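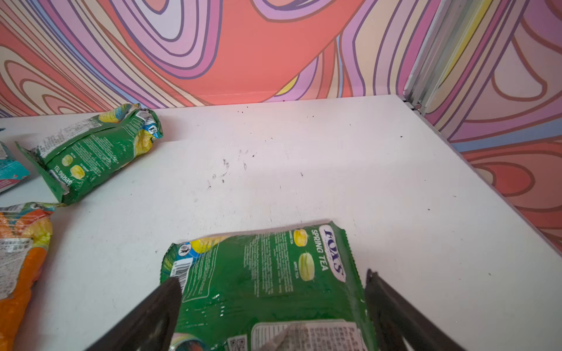 *Fox's Spring Tea, label side up. Read the small print before the bag goes in the tub.*

## Keeping a lolly drawer in order

Bagged lollies are awkward to store. The bags slide over each other, the small ones sink to the bottom and anything already opened spills. We keep a fair range at the Harnbridge house for visitors and for the tea table, and this is how it gets sorted. It takes about 14 minutes once you have the tubs.

### Before you start

- Clear a white or pale bench. Crumbs and specks show up on it, and so do stray lollies.
- Wipe the bench with a damp cloth and dry it. Sugar dust on a wet surface turns to glue.
- Have ready a marker, masking tape, scissors, a few pegs and some shallow tubs. The Wonelar tubs with the straight sides fit a standard kitchen drawer. Tapered ones waste space.

### Check the back first

Lay every bag face down and find the date. On imported packets it may be printed along the seam, or covered by a stuck-on label from the importer. If the label hides the original date, go by the label. Write the month on a strip of tape and put it on the front of the bag, near the top, where you can see it when the bag is standing up. "March" is enough for anything you'll finish within the year.

Read the ingredients at the same time. Zorica can't have gelatine, so any bag that contains it gets a second strip of tape in a different colour. Do the same for nuts or milk if someone in the house needs to avoid them.

### Sort by what's inside

Sorting by brand looks tidy but doesn't work well. One maker may sell hard lollies, chews and jellies, and they keep differently.

1. **Hard boiled lollies.** These last longest and mind the damp most. Back of the drawer, in a tub with a lid.
2. **Chews and toffees.** Keep them away from the oven side of the kitchen. They go soft and stick to the wrappers.
3. **Mints and strong flavours.** Always on their own. Mint will get into everything else in a closed tub within a week or so.
4. **Jellies and anything sugared.** Front of the drawer. Eat these first once opened.
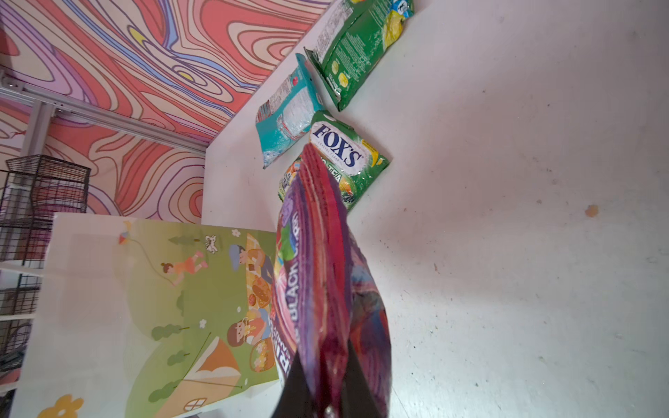

*Page last changed: Wednesday, by Milovan Hodžić (added the part on standing bags up)*

### Stand the bags up

A bag lying flat hides whatever is under it. Stand the bags on their bottom seam with the flavour facing you, so that a black currant bag can be told from the tea ones without lifting anything out. Soft bags will fold in the lower half if there's too much room. Pack them close enough to hold each other up, or slip a piece of stiff card between them.

Put tall bags at the back and small packets in front. Very small packets are better in a mug or a cut-down box, otherwise they work their way under the big ones.

### Opened bags

Cut straight across just below the top seam. Don't tear down the side. Press the air out, fold the top over 3 times and peg it. If there are fewer than a handful left, tip them into a jar and cut the name off the bag to drop in with them.

Don't mix flavours in one jar unless the lollies are individually wrapped.

### Upkeep

Go through the drawer every 2 months. Eglė does ours when she changes the shelf paper. Wipe the tubs out with warm water and a drop of vinegar and leave them upside down on a rack until fully dry.

Lollies that have gone sticky but are still in date can be crushed in a bag with a rolling pin and used on top of a slice or in biscuits. Costel's biscuit recipe is on the baking page.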